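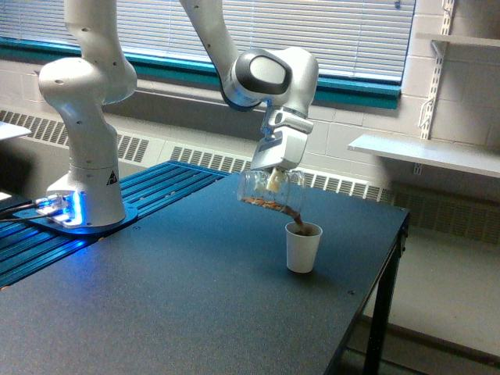

粒体の注ぎ替えと受け容器 写真と覚え書き

保存容器から紙コップへ粒状の試料を移す作業について、覚え書きをまとめる。取り上げる注ぎ元の容器はガラス瓶、透明な袋、透明なプラスチックカップである。受け側には白い紙コップを使う。覚え書きは容器の口の形、傾け方、試料の流れ方を中心とし、秤量の手順は末尾に簡単に記す。数値は特に断りのないかぎりロシャ(Rocha)試料室の作業記録による。

ガラス瓶
口が胴より細い瓶では、試料の出方は口の径と粒の径の比でほぼ決まる。比が小さいと粒同士が口の手前で橋をかけ、流れが止まる。止まった場合は瓶を叩かず、一度水平に戻してから同じ角度まで倒し直す。叩くと橋が一気に崩れ、受け容器に過剰に落ちる。

残量が少なくなると、試料は下側の内壁に薄く広がる。この状態では流れが細くなり、落下点も安定する。残量が多い瓶は肩の部分に試料がたまり、出始めの一塊が大きい。出始めの落下点は受け容器の中心より手前に取り、流れが細くなってから中心へ移す。瓶の首を保持する場合、重心は保持点から離れた胴の側にある。角度の変更はゆっくり行い、途中で持ち替えない。

瓶の長所は密閉性と、内壁の残りを外から目で確認できる点にある。短所は質量で、満量の瓶では傾け始めの角度の調整が粗くなる。蓋のねじ部に粒が噛むと次回の密閉が甘くなるため、注ぎ終わりに口の縁を乾いた刷毛で一周払う。刷毛は試料ごとに分け、柄に試料名を書いておく。

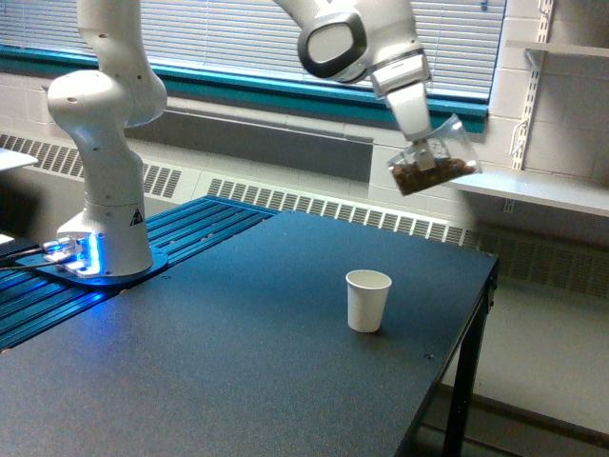

袋は容器としての形を持たず、傾けるたびに内部の試料の分布が変わる。底の角を下に向けると試料は角へ寄り、袋の折れ目が堰として働く。折れ目の奥に残った分は、傾きを変えたときに遅れて動き出す。この遅れが袋で最も誤差を生みやすい箇所である。

対策として、開口の前に袋の中身を一方へ寄せ、反対側の角から出す方法をとっている。開口は角を斜めに切り落とす。切り口を長くすると流量は増えるが、左右の膜が貼り付いたときに流れが二筋に分かれる。受け口の小さい紙コップに対しては切り口を短く取り、膜を軽く開いた状態で保持する。口を全開にして一気にあける方法は、受けが広口の皿であるとき以外は用いない。

粒の大きさがそろっていない試料では、運搬中の振動で細かい粒が底に集まる。袋のまま上下を数回返してから注ぐと偏りは減るが、なくなるわけではない。ケサネル(Kesaner)の倉庫から届く袋は棚での保管期間が長く、底の角に微粉がたまっていることが多い。最初に出た分を別のコップに取り、本試料に混ぜるかどうかは色と粒径を見て決める。

袋の内面には静電気で微粉が付着する。空気が乾く時期は特に著しく、注ぎ終わったあとも膜が曇って見える。付着分は指ではじいて落とさず、袋ごと秤に載せて残量として差し引く。はじいた微粉の一部は卓上へ散り、回収できない。

透明プラスチックカップ
カップは口が広く、橋かけはまず起きない。壁が薄く、どの向きから見ても中の山の形がわかるため、傾斜と流出の関係を調べるのに向いている。反面、流れ始めが急である。試料の表面が安息角を超えた時点で上層がまとまって滑り、縁の広い範囲から落ちる。 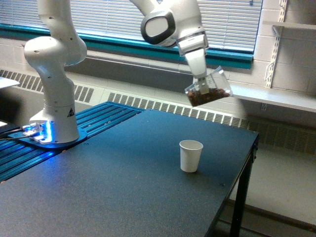

傾け方は二段に分ける。第一段では、試料が下側の壁に寄り、縁のすぐ手前で止まる角度まで倒す。ここで一度静止し、受け容器との位置を合わせる。第二段では縁から粒が落ち始めるまでごく遅く倒し、流れが出たら角度を固定する。流量が落ちてから追加で傾ける。最終的に軸が水平を越えるまで倒しても、縁の内側の段に数粒が残ることがある。

縁をつまむ保持では、つまむ力が強いと口が楕円に変形する。変形そのものは流れに大きく影響しないが、力を緩めた瞬間に口が円へ戻り、縁に乗っていた粒が跳ねる。注ぎ終わってから起こすまでのあいだは、つまむ力を変えない。保持の位置は注ぎ口となる縁を避ける。縁の内側に保持の部分が入り込むと、そこを境に流れが分かれる。

プラスチックカップは重ねて保管できるが、重ねたまま傾けると内側のカップだけが滑り出すことがある。使用前に一個ずつ外し、内面の粉と縁の欠けを見る。オルトゲイト(Oltgate)製のものは縁の折り返しが大きく、折り返しの溝に微粉が入る。溝の清掃には細い刷毛を用い、水洗いした場合は一晩伏せて乾かす。

受け容器
紙コップを受けに使う理由は、軽いこと、内面がなめらかで粒が残りにくいこと、試料名を外側に直接書けることの三つである。底に向かって細くなる形のため、少量でも中央に山ができ、量の比較がしやすい。一方で空のコップは軽く、落下する粒が内壁の上部に当たると動く。最初の落下点は底に取る。

設置位置は、注ぎ口の真下からやや流れの向きに寄せる。粒は縁を離れる時点で水平方向の速度を持っており、落差が大きいほど到達点は遠くなる。落差は小さいほうが散りにくい。ただし近づけすぎると、注ぎ元を深く傾けたときに底側がコップや卓面に干渉する。傾け終わりの姿勢を空の容器で先に確かめ、干渉しない範囲で最も低い高さを採る。

卓面は暗い色のほうが白いコップの輪郭を確認しやすい。ただし茶色の粒は暗い面で目立たず、こぼれの確認には斜めからの光が要る。こぼれの有無は作業者の目の高さを卓面近くまで下げて調べ、最後に白い紙を当てて刷毛で集める。

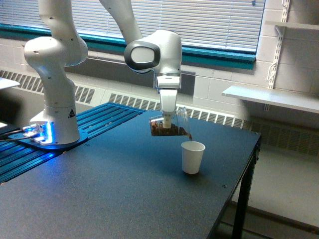

位置合わせで確認する項目は、注ぎ口の縁、落下の経路、受けの口の三点である。正面からでは前後のずれが読めないため、必ず横からも見る。試料は傾いた側の壁に沿って積もり、縁の最も低い部分から出る。右へ傾いたカップに対し、白い紙コップが真下からわずかに右へ寄せて立ててあるのは、前項に述べた設置の関係に当たる。背後の窓は白いブラインドを全部下ろした状態で、外光はやわらかい。透明な容器は光源の映り込みが強いと中の山の輪郭が読みにくくなるため、直射の入る時間帯にはこの状態で作業するのがよい。

秤量の手順
一、空の受け容器を秤に載せ、風袋を引く。容器ごとの質量差があるため、前回の値は流用しない。
二、注ぎ元の容器を試料ごと量り、記録する。
三、受け容器を卓上の所定位置へ移し、注ぎ替えを行う。秤の上では注がない。
四、受け容器、注ぎ元の順に再度量る。
五、注ぎ元の減少量と受けの増加量の差を、こぼれおよび付着として記入する。

差が20 mgを超えた回は卓面を清掃し、集めた分の質量を別欄に書く。集めた粒は本試料へ戻さない。

記録上の注意
容器の傾きは鉛直を0度、水平を90度として記す。水平を越えた分はそのまま加算する。以前は水平を基準とした表があり、7月分の一部は旧表記のまま残っている。読み替えの際は欄外の印を確認すること。

試料のかさ密度は、すり切りの値とタップ後の値を並べて書く。フォンディストン(Fondiston)の粗粒品では、すり切りで1 Lあたり465 gであった。タップ後の値は叩く高さによって変わるため、高さの記載がないものは比較に使わない。

作業卓の高さは772 mmに統一している。座位では横からの確認がしやすく、立位では上から受けの口が見やすい。ひと組の測定の途中で姿勢を変えると落下点の読みがずれるので、どちらかに決めて続ける。

容器の保管
瓶は試料を入れたまま蓋をして棚の下段に置く。開封後の袋は切り口を二度折って留め、さらに蓋付きの箱に入れる。透明カップは蓋をしないため保管には使わず、その日の作業が終わった時点で中身を瓶へ戻す。紙コップの再使用は同じ試料にかぎり、内面に油分のしみが見えたものは廃棄する。

棚の札は試料名、受け入れた月、粒の区分の順に書く。札のない容器は開封せず、水曜の棚確認まで別置きとする。

覚え書きの作成および用語の確認:エドゥアルド・ヴィエイラ(Eduardo Vieira)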